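October
By Dewanti Mangundap

Tokora undercounter wine cabinet: four weeks with the single-zone model

The Tokora is a single-zone compressor cabinet with a glass door and a front vent, sold by Gallegos for $3381 before delivery. I ran it in a laundry with no air conditioning, on a level concrete floor, next to a clothes dryer. It replaced an older Simow cabinet that had a failed thermostat. Everything below refers to the unit as supplied, with the original shelves and the factory fan setting.

Fit and installation

Overall height is 1012 mm with the feet wound fully in, which rules out a standard kitchen bench. Tokora calls it an undercounter model all the same, and the installation sheet mentions this only in a footnote on the back page. If you have a standard cavity, look at the shorter Mistilgate instead. The vent is at the front, so the sides can sit close to joinery, but the rear needs a gap for the plug, which is a moulded right-angle type and points the wrong way for most outlets.

The door is reversible. Swapping the hinge took a Phillips screwdriver, a 5 mm hex key and a second person. The spare hinge cover is in the bag with the feet.

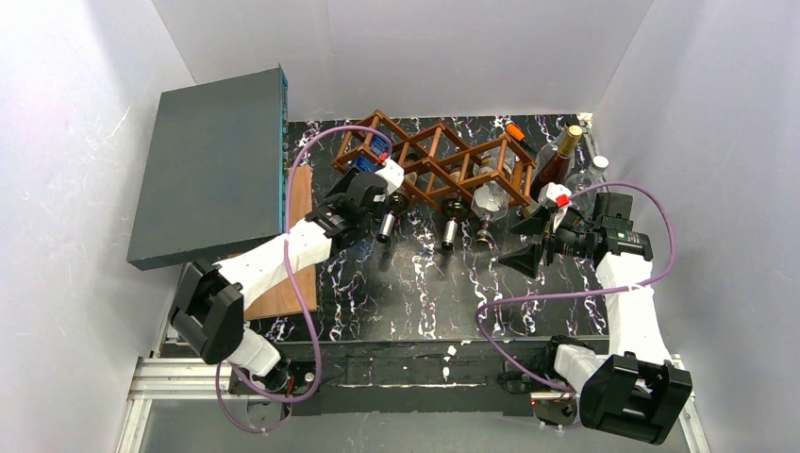 Shelving is the weakest part of the design. The cabinet comes with three sliding beech shelves and a fixed floor grille, and each shelf has shallow scallops cut for Bordeaux bottles. Burgundy and sparkling bottles ride up over the scallops and foul the shelf above. A plain wooden rack made of crisscrossing slats, like the brown one here, avoids the problem because a diamond-shaped cell doesn't depend on a bottle settling into a scallop. It offers no temperature control, of course, and wastes space at the edges. I would still have preferred one deep bin in the bottom of the Tokora to the grille. Gallegos lists a flat shelf as an accessory but had none in stock.

Temperature

I set the cabinet to 13 degrees and placed a logger in the middle of the centre shelf, inside a water-filled bottle, recording every 15 minutes. The run produced 2796 readings. Water temperature stayed between 12.6 and 13.5 degrees, with the highest values on a Friday afternoon when the dryer had been on since lunch. A second logger in free air showed a wider swing, as expected, and followed the compressor cycle closely. 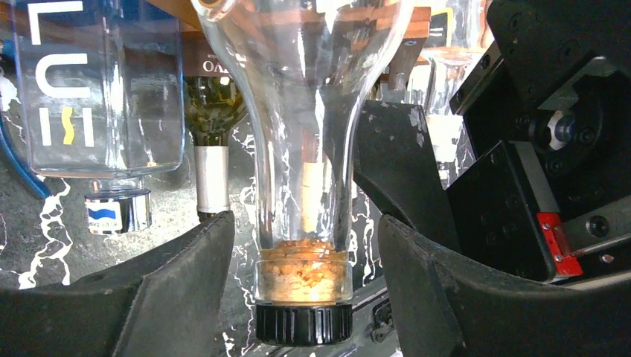 The displayed temperature is heavily smoothed. It read 13 for the whole period, including ten minutes with the door propped open, so I would not rely on it for diagnosing a fault. A cheap separate thermometer is worth having. There is an over-temperature alarm, but its threshold can't be changed and the manual doesn't state what it is.

Top to bottom, the difference was 1.4 degrees with the cabinet two-thirds full. Umut Akgül, who has the same model in a garage, measured slightly less with his packed to the door. Neither result is a concern for ordinary storage.

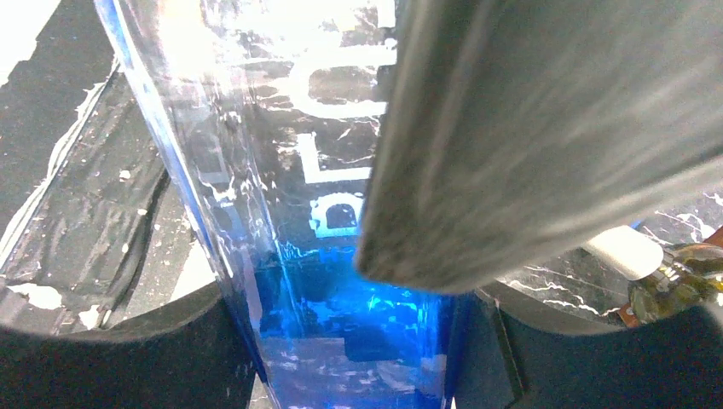
Condensation was light. A little water collected in the rear channel during humid weather and drained to the evaporation tray without help. The tray pulls out from behind the kickplate – two clips, no tools – and should be rinsed every few months. The charcoal filter is a push-fit cartridge in the rear wall.

Noise and light

The compressor is audible through a closed laundry door at night, though only at start-up. The fan is steadier and easier to ignore. Bottles on the top shelf rattled against each other until I levelled the front feet again. The interior light is a white LED strip with two brightness levels, and it forgets the chosen level after a power cut.
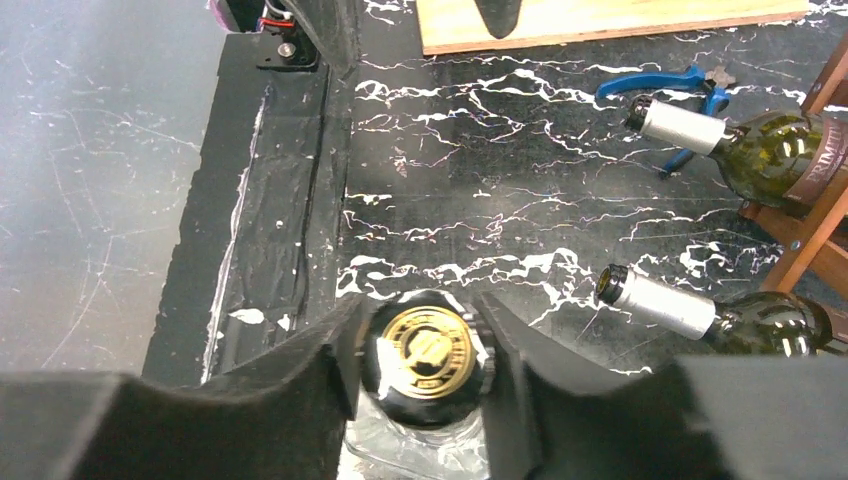
Verdict

Temperature holding is very good and the door seal is better than the old Simow's ever was. The shelves are poor for mixed bottle shapes, and the height is wrong for the position the cabinet is named after. I would buy it again for a laundry or garage, at a lower price, and order the flat shelf at the same time. Warranty is three years on the compressor and one on everything else, including the door handle, which already has a loose grub screw.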